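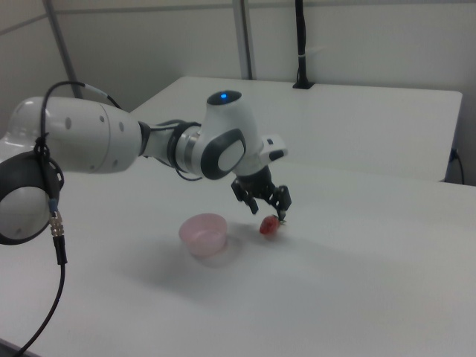 Fuente: elaboración propia, asignatura Proyecto de Manipulación Robótica, Escuela Técnica de Valard.

3. Montaje y procedimiento

3.1. Contexto docente y tarea

El trabajo se realizó dentro de la asignatura optativa Proyecto de Manipulación Robótica, que se imparte en la Escuela Técnica de Valard durante el primer cuatrimestre. El curso comenzó en septiembre con sesiones de calibración y seguridad; a continuación, los estudiantes se repartieron en 2 grupos, denominados Clullado y Costello. Ambos grupos trabajaron sobre la misma tarea de recogida y depósito: tomar una fresa de la mesa y dejarla en un cuenco de plástico. La tarea es elemental en cuanto a planificación, pero obliga a tratar el agarre de un objeto pequeño, irregular y con cáliz, cuya orientación inicial no se fija de antemano.

La consigna entregada a los grupos establecía tres condiciones. El agarre debía producirse con aproximación vertical, la pinza no debía tocar el borde del cuenco durante el depósito y el episodio solo se consideraba completo cuando la pinza se abría y el brazo ascendía hasta la altura de seguridad. Los episodios interrumpidos por el operador se conservaron en el registro con una etiqueta propia y quedaron excluidos del conjunto de entrenamiento.

3.2. Registro de datos

Las demostraciones se guardaron con Nornia, el programa de registro desarrollado en cursos anteriores de la misma asignatura. Nornia almacena para cada episodio las posiciones articulares, el estado de la pinza y las imágenes de las cámaras, sincronizadas por marca de tiempo. La versión empleada lleva fecha de martes, 11 de noviembre de 2025 – las anteriores presentaban una deriva entre flujos que hacía inservibles los episodios largos.

Se grabaron 953 episodios válidos entre los 2 grupos. El límite de duración se fijó en 4.000 pasos de control por episodio; los que alcanzaron ese límite se descartaron de forma automática. La comprobación del estado final se hizo sobre las vistas fijas, con el cuenco como región de interés.

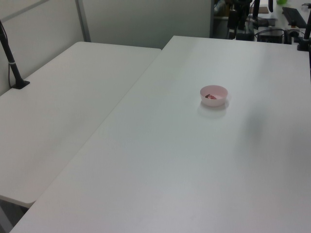
Figura 1. Vista fija del área de trabajo, sin el brazo en el campo visual. Cuenco con contenido rojo.

La vista de la figura 1 ilustra una dificultad que ambos grupos señalaron en sus memorias. Desde este ángulo, el borde delantero del cuenco oculta parte del contenido, y el detector por color debe decidir con una región reducida. El grupo Clullado optó por rebajar el umbral de área mínima; el grupo Costello mantuvo el umbral y añadió una segunda vista. La primera solución es más simple, aunque aumenta los falsos positivos cuando cambia la iluminación del techo.

3.3. Criterio de éxito y anotación

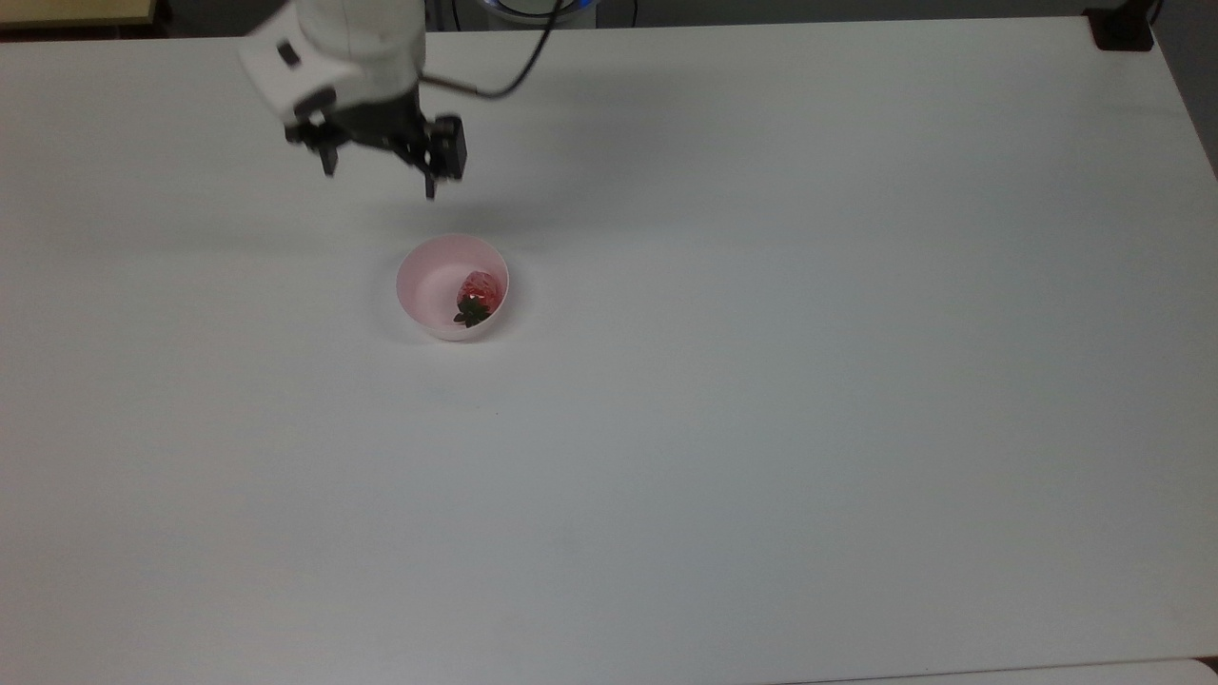
La anotación manual resultó más costosa de lo previsto en la programación de la asignatura. Cada episodio fue revisado por dos estudiantes de grupos distintos, y las discrepancias se resolvieron en la sesión siguiente con el profesorado. El criterio inicial, «fresa en el cuenco», se mostró insuficiente: no especificaba la posición de la pinza ni la orientación del fruto. La guía definitiva exige que la fresa descanse en el interior del cuenco, con independencia de su orientación, y que los dedos estén separados y por encima de la mesa. Una fresa tumbada de lado y desplazada del centro, con el cáliz hacia el frente izquierdo y la pinza abierta en el aire, cumple por tanto la condición de estado final. No se puntuó el centrado, ya que la consigna no lo pedía – algunos estudiantes lo habían penalizado en la primera ronda y esas anotaciones se repitieron.

La etiqueta de estado final se asignó con independencia de la trayectoria. Las infracciones durante el movimiento, como el contacto con el borde, se anotaron en un campo aparte, de modo que un mismo episodio puede figurar con estado final correcto y trayectoria no conforme. El análisis de la sección 4 utiliza ambos campos por separado.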